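Culum Kitchen Counters: Questions I Get a Lot
Care, stains, sealing and ordering, answered by me 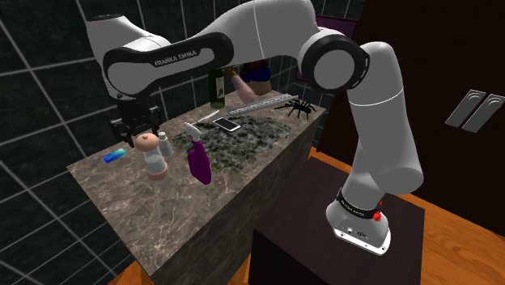

Marble-topped counter, dark brown wood to the right.

Is marble really a bad idea if you cook every day?
I cook every day and I have marble, so you can guess my answer! It will pick up marks, though. If a dull ring from a lemon half is going to ruin your week, go for granite and be happy.

What's the difference between a stain and an etch?
A stain is something soaking in, like oil or coffee. An etch is acid eating the polish, and it looks like a pale, cloudy spot. Sealer helps with stains. It does nothing for etches -- I wish it did.

How often should I seal it?
Try the water test. Leave a few drops on the counter for ten minutes and wipe. If the stone has gone darker, it's time. Mine gets done every April, when I'm in a cleaning mood anyway.

What do you clean yours with?
Warm water and a tiny bit of dish soap, then a dry towel. No vinegar, please, and none of those gritty powders.

Can you get an oil stain out?
Usually. Mix baking soda and water into a thick paste, spread it on, cover it with plastic wrap and leave it overnight. You may have to do it twice (I had to do it four times once, after a bottle of olive oil leaked while we were away).

Which finish should I pick, polished or honed?
Honed hides etches better, polished is shinier and a bit easier to wipe. The Semeniuk slab comes both ways. Piltunura is honed only.

How much is a sample?
Samples are free. A full Werkard top starts at $1161 and the matching backsplash is $189, plus $188 for delivery if you're outside town.

Do you take back offcuts?
No, but keep them! They make great cheese boards.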